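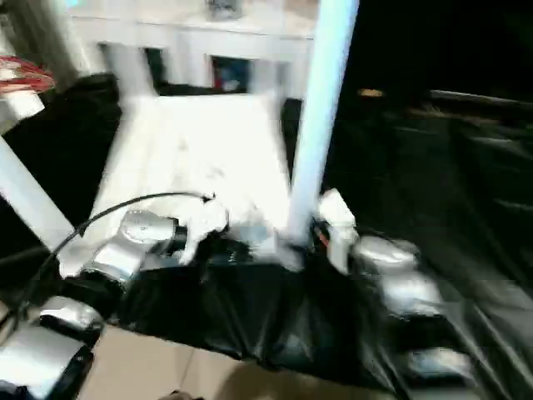
## Koter method review, Sindatstead, 23/05/2018

Present: Hyun-seo Yoon (chair), Guðlaug Briem (notes), both arm operators, one reader from the Bajwa group.

### 1. Notes from April

Accepted, with one fix. "The method generalizes" now reads "the method was tried on a second table setup."

### 2. The two-arm result

Hyun-seo presented the Bolow scoring method, which grades a two-arm run from the head camera alone. The set holds 958 runs, and 284 were kept back for testing. The method agreed with the human graders on 86 percent of those.

Guðlaug asked what a grader gets by always answering "success." No figure was ready. She said she would not sign off on the 86 until it sat next to that one.

The Bajwa reader asked how frames are handled when the arms are moving fast and the tabletop is washed out by the light. Hyun-seo said the method uses the whole run, so single bad frames should matter less. Guðlaug noted that "should" had not been tested. In her view a blurred patch between two white grippers over a white table is hard for a person to grade, let alone a script, and the human labels may be weak in the same spots.

One operator said the black sheeting helps the grippers stand out. The other disagreed – the black joints get lost against it. Left open.

### 3. Labels

140 of the test runs were graded by one person only. Hyun-seo thinks this is fine for a first report. Guðlaug does not, and wants it in the main text if the number is used at all.

### 4. Actions

- Hyun-seo: work out the always-success score on the same test runs.
- Guðlaug: regrade the 140 without seeing the first grades.
- Operators: repeat one batch with the light turned down, nothing else changed.
- Hyun-seo: take "reliable" out of the draft title until the above is in.

The Bajwa reader asked for the raw grades. Agreed, once the regrade is finished.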